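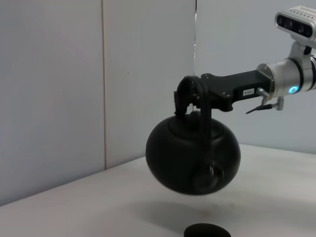
Piltodum Kettle Set

A collection of short clips and stills of kettles being picked up, carried and set down on a tabletop. Put together at Trisari for work on household objects with handles. This file covers what is in the set, how it is laid out and what to watch for when using it.

Contents

The set has 189 clips of 14 kettles. Each clip covers one move: lift, carry, set down, or turn in place. Kettles were empty for all clips. Four of them have a separate lid that can slide or drop when the body tips, and those are marked lid_loose in the index.

Body shapes are recorded as round, squat, tall or conical. Handle types are arched (over the top), side, and folding. If a handle can swing, the index says so, even when it stays upright for the whole clip.

Layout

clips/ one folder per kettle, named by shape and finish
stills/ single images pulled from the clips
index.csv one row per clip
notes.txt corrections since the first upload

Columns in index.csv

clip_id: matches the file name
kettle: folder name
move: lift, carry, set_down, turn
handle: arched, side, folding
lid: fixed, lid_loose, none
finish: matte, enamel, bare_metal
blur: none, slight, heavy
split: train or test

Splits

Split by kettle, so no kettle appears in both parts. If you make your own split by clip instead, expect scores that look better than they should.

Known problems

Dark matte kettles are hard to segment. The edge between lid and body shows up as a faint ring at best, and handle fittings get lost against the body. Masks for these were drawn by hand and checked once.

Arched handles let the body swing during a carry. Clips with visible swing are kept and tagged in the blur column. Filter on blur = none if you need clean outlines.

In 16 clips the lid label was wrong in the first upload. These are fixed in the current index. The old index is not compatible with the current file names.

There are no electric kettles and nothing made of glass. Spout direction is not labeled. It was planned, but the two people labeling did not agree often enough on the round kettles, so the column was dropped in November.

Use

Free for research and teaching. Please credit the Piltodum Kettle Set, Trisari. Send corrections with the clip_id and the column name.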